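News > Press releases > Household

Products | Where to buy | Care advice | Press | Contact

HARNEN BRINGS ITS GREEN KITCHEN CLOTH TO SHOPS IN VARWOOD

VARWOOD, November - Harnen, the maker of household textiles, announces that its knitted kitchen cloth will be sold in 16 shops in Varwood and the surrounding villages. Until now the cloth could be ordered only by post from the company's workshop in Boltach.

The cloth is made of cotton and is intended for drying dishes, wiping worktops and covering bread. It can be washed at a high temperature together with towels. Harnen recommends not to use fabric softener, as the cotton then takes up less water.

The decision to go into shops was made after a trial sale in Boltach during the spring. In this trial 1,863 cloths were sold, and many customers wrote to the company that they would like to touch the fabric before they buy it.

"We are a small workshop and we were careful with this step," said Dalibor Kováčik, head of sales at Harnen. "A cloth is a simple thing, but people use it every day and they have strong opinions on it. We received letters about the size, about the hanging loop, also about the colour. We have read all of them."

Following these letters, the cloth was made a little longer and the edge is now sewn twice. The hanging loop has moved from the middle of the side to the corner. Customers who have the earlier version can continue to use it in the same way - the fabric itself has not changed.

Delivery to the shops is done by Escobedo, a family haulage company which already carries Harnen's towels and aprons. The cloths are packed in paper bands without plastic, two in each band. Shops may reorder in small quantities, and orders received before 2 in the afternoon leave Boltach the same day.

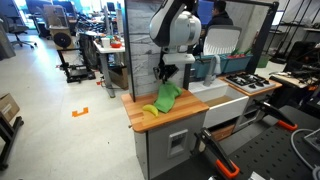
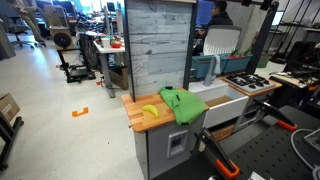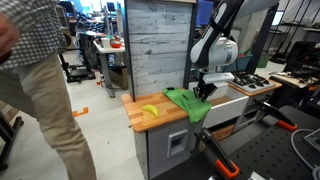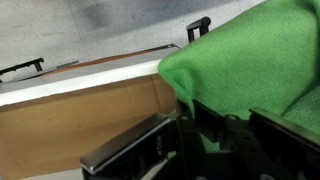 Harnen employs 21 people. Besides kitchen cloths, it produces hand towels, aprons and oven gloves. A second colour of the cloth, a dark blue, is in preparation, and the company will inform the shops when the first delivery is ready.

Shops which wish to receive a sample may write to the sales office in Boltach. Please state the name of the shop and a delivery address.

Contact: Harnen press office, Boltach | © Harnen | Back to top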